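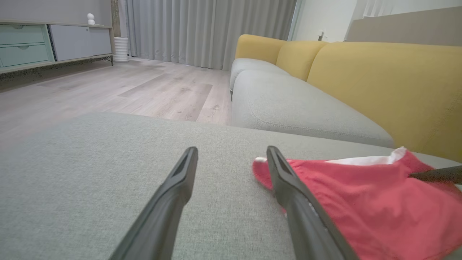 Week 4 of the cloth-folding cell at Barwood. Marchetti says the fingers need no upkeep. I'm wiping the pads every 20 cycles anyway.

1/ Re-zeroed both fingers Thursday. The left was closing late - same as in May, same "firmware fix" promised.

2/ Geert Cuypers swears it's the wrist cable. Maybe. He said that about the last 14 faults too.

3/ Swapped the cable. Still late. Next up is the finger screws, which the manual doesn't give a torque for.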